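Home News Features Work Life Contact

The desk organizer at Verkbridge says a messy surface costs people 20 minutes a day. I asked where the number came from. "Experience," she said. Nothing written down, then.

Her method is to put everything you own for work on one surface and keep only what you'd miss by Monday. She charges 300 dollars for a session. I told her my mother did this for free.

"Your mother didn't make you choose," she said. "People tidy by hiding things in drawers."
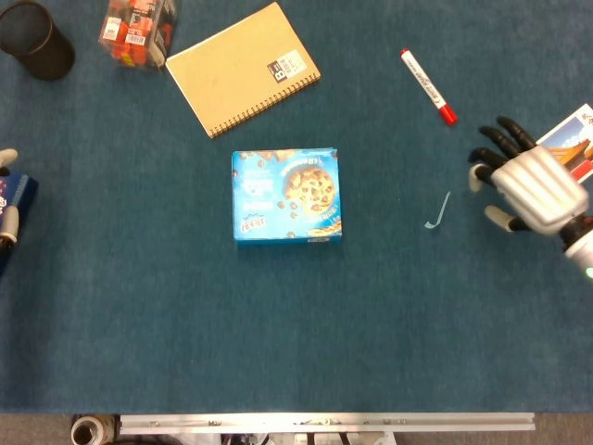
A notebook, a marker, a pen holder and a box of cookies, out on the blue carpeted tabletop.

I wanted to know about the cookies. Surely those go first? "Snacks stay if you admit they're snacks," she said, and I'm still not sure what that means. The notebook she would keep. Markers she distrusts – "everyone has 2 and uses neither."

Does any of it last? She says most clients write back happy. She couldn't say how many write back at all, and she has a second session to sell to those who slip.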